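Oscombe Two-Arm Folding Cell: Gallery

January 29, 2026

The Oscombe is a bench-top cell for folding garments, sold as a kit by Karstead. It comes with two arms, a shared rail and a gripper camera on each wrist. Danang Govindasamy set ours up at the Judthorpe workshop and has been trying it on denim, which is heavier than the shirts most buyers start with. The kit has 21 parts to bolt together before the first power-up.
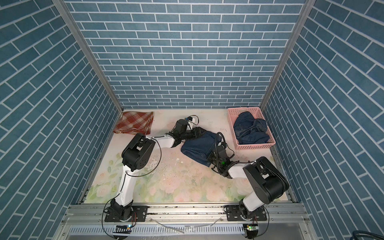
Can the arms be bought separately?

Only as a pair. Karstead does sell spare grippers singly, and they fit either side.

Jeans are handled by both arms together -- one at each end of the garment. The Opoku software add-on covers trousers and costs £482. It is licensed for one cell and includes updates for 6 months. Orders placed now ship in March.
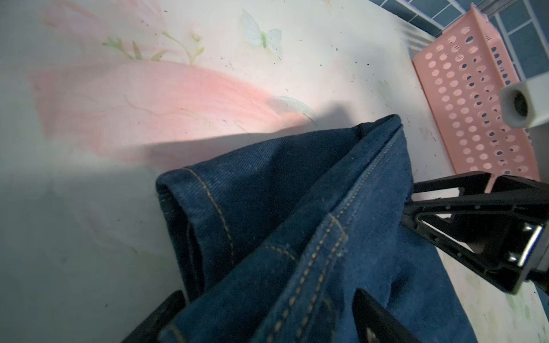
Gripper closed on dark blue denim, with the gold topstitching running down the leg.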